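Print this page
E-mail this page

Workshop notebook – Netell, back room
April, started writing up 4 p.m.

The oak gall ink is finally black! Really black, the kind that makes you want to write out a shopping list just to look at it. Batch 13 came off the shelf this morning, and on the Tulturbridge rag paper it goes down a watery gray-brown and then darkens while you sit there. I did a page of straight strokes with the broad nib, then a page of cross-hatching, then I got carried away and copied out half the bus timetable.

Going back over what changed from batch 12, so it's written down somewhere other than the back of an envelope. Galls from the Larville wood this time, all picked before the wasps had left (no exit holes). The older bag, the one with holes in nearly every gall, made that thin ink we all complained about over the winter. I cracked these with the small hammer inside a cloth, pieces about the size of a peppercorn, no powder. Powder is a misery to strain and I'm never doing it again.

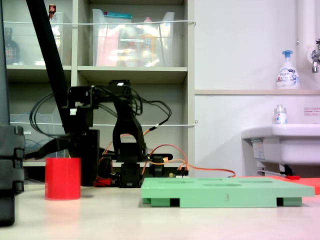 Marchuk workshop, ink and paper bench
Entry by the ink bench lead

Recipe as made:

67 grams crushed galls
1 liter rainwater, filtered through coffee paper
Iron sulfate, added after straining
Gum arabic, soaked overnight and stirred in last

The galls sat in the water for 10 days in the big jar by the window, lid on loose, stirred every morning. A skin of mold came up toward the end. I lifted it off with a spoon and carried on, same as always, and the smell was much milder than last time – more like wet leaves than like a drain. Strained twice through muslin and once through an old cotton pillowcase, and the pillowcase was the best of the lot. We should get more pillowcases.

I held the iron back a little compared with batch 12. That one was strong enough to rust the ferrule on the good brush, and the test sheet had a brown halo along the heavy strokes after a month in the drawer. Too early to say whether 13 will do the same. I've put a sheet in the drawer and another taped inside the window where it gets full sun, so we'll have something to compare when the weather warms up.

Gum: the lumps had not all gone by morning. I stood the cup in warm water and stirred until they did, then poured the lot in slowly. The flow is lovely now. With the pointed nib I get hairlines that hold together right to the end of the stroke, and the swells don't puddle. On the cheap copy paper it feathers badly, as every iron ink I've made has done on that stuff, so please keep using the rag offcuts for tests.

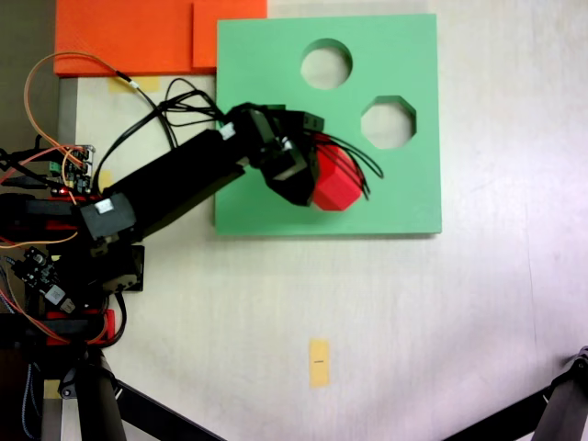
Photo: Marchuk workshop

Paper notes while I'm at it. The Tulturbridge sheets come in two finishes and I tried both. The smooth one takes the pen beautifully but the ink sits up on the surface for ages, and I dragged my sleeve through a whole line of capitals. The rougher one drinks it in faster and the black looks deeper to my eye, with a bit of tooth that slows the hand down. I'd use the rough for anything with big letters and the smooth for small writing with a fine nib. We have 200 sheets of the rough left in the flat drawer, bottom one, under the blotters.

Sizing: I brushed thin gelatin on a few of the offcuts to see if it would help with the feathering. It did, a lot, although the paper cockled and needed a night under the boards. Worth doing properly with a wider brush and more even coats. The gelatin has to stay warm or it goes on like jam.

Bottled up in the brown glass, one clove in each against mold. Labels are written in the ink itself, so they'll tell us how it ages too. Rinsed the nibs straight away and dried them on the rag – please do the same, this stuff eats steel if it's left overnight.

For next time:
Try rusty nails in vinegar for the iron, one small jar only.
Same galls, shorter soak, and see how much color we lose.
Ask at Larville whether we can pick again in the fall.
Buy muslin. And pillowcases.

Print | E-mail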